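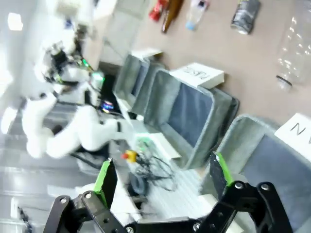
Photo: Kerubo Kaijage / Wanyama Household Boards

Wanyama Household Boards > Storage and Sorting > Fabric bins for recycling: am I the fool?

kerubo_k
Joined: March
Posts: 382
4 October 2026

Right. I have gone over to grey fabric bins for the sorting, having finally lost patience with the hard plastic tubs, which had split down the corners and were biting people. They're the Nokberg ones, stiff rim in a lighter grey, darker inside, label card on the rim. In a row they look almost respectable, which is more than the bottles on the table behind them can manage.

Two questions. Will fabric put up with bottles and cans that haven't been rinsed properly, given that I can rinse but I can't make anyone else? And has anyone found a label position that can be read from where a normal person stands? I can read mine beautifully if I lie down sideways.

stanadik_shed
Fabric will put up with it for a fortnight and then you'll know all about it. I had a fabric one for cans in the porch and by Easter it smelt like the carpet of a pub that had been closed for a reason. Put a liner in. Any old bag, turned over the rim.

Rehema Swai
A bag turned over the rim covers the label, Shed.

stanadik_shed
Then move the label.

Rehema Swai
To where? The rim is the only stiff bit. Pin a card to the soft part and it folds up the first time somebody drops a bottle in, and then you have a bin marked "GLA" or "TIC".

kiprono.s
I like these bins and I'm going to say so. We've had four Velitari ones at the allotment hut since last year, same sort of thing, and they've been washed in the sink with washing-up liquid and come up fine. You can squash them flat, you can carry one under each arm, and when you kick one in the dark it doesn't answer back. The trick is never to put glass in them. Glass goes in a crate.

Also, what is the one on the right? All I can get off the card is an N and then some of another letter. Is it "Non-something"? "Not sure"? If it's "Not sure" I want one.

kerubo_k
It should be "Not sure" now you've said it. That would be the only one anybody used.

obadia_kimaro
Every sorting system I've ever met has had a "Not sure" bin, it's just that it was usually called the worktop.

On glass, I agree with Kiprono. A brown bottle on its own weighs next to nothing, so you think it's fine, and then you pick up a soft bin with a dozen in it and the bottom sags and the whole lot swings into your knee. I have the knee to prove it. Fabric for plastic and cans, something with a proper floor for glass.

Rehema Swai
I disagree about the crate. Crates have slots, slots have dregs running out of them, and then you're mopping. A fabric bin with a board cut to fit the bottom does the job. I cut mine out of the back of a dead wardrobe.

obadia_kimaro
Rinse the bottles and there are no dregs.

Rehema Swai
You've not met my household.

Gladys O
Please can I ask about the big clear bottle with the black ring round its neck? Ours come with those too and there are two schools of thought at home. I cut the ring off with scissors. My husband says leave it on and stop being a martyr. We have been married a long time and this is what's left to discuss.

kiprono.s
Ask your council, they all want something different. Ours wants the lid back on. The last place I lived wanted the lid off and sent a leaflet with a sad bottle on it.

stanadik_shed
I leave everything on. Lids, rings, labels. If they want it undressed they can come round.

Gladys O
I shall be reading that out at tea.

obadia_kimaro
Harder one: the red packet at the far end of the table, and that crumpled grey thing. Is that a can or a wrapper? I've been squinting at it. If you scrunch it and it stays scrunched it's metal, if it slowly opens up again like a flower it's one of those shiny plastic wrappers and goes in the rubbish. That's the whole of my expertise.

kerubo_k
I'm leaving it as a puzzle for the forum. The packet I'd call "Not sure".

Rehema Swai
Back to the labels. Big letters, thick pen, one word, facing the side people come from. And do the far rim as well as the near one. The middle bin in your picture has its card on the far side, and if that's the side people throw from then lovely, and if it isn't then they're reading it upside down with a handful of cans.

kerubo_k
They come from every side. It's like feeding ducks.

Rehema Swai
Cards on both rims, then. You can get up to 20 out of one sheet of card if you're mean with it, and I am.

stanadik_shed
Or teach them which bin is which by where it stands. We have never had a label in this house. Left is cans, middle is plastic, right is paper.

kiprono.s
And what happened when you had the floor done and put them back the other way round?

stanadik_shed
We don't talk about that week.

kerubo_k
Thank you all, I think. Decisions so far: liners in two of them, glass out and into something with a floor (Rehema, I'm trying the wardrobe board first, so Obadia can look away), cards on both rims. The bottle with the ring keeps its ring until Gladys reports back from tea.

Gladys O
Reporting back. He says Shed sounds like a sensible man. I have hidden the scissors so he can't gloat over them.

obadia_kimaro
What thickness is the board?

Rehema Swai
Wardrobe thickness.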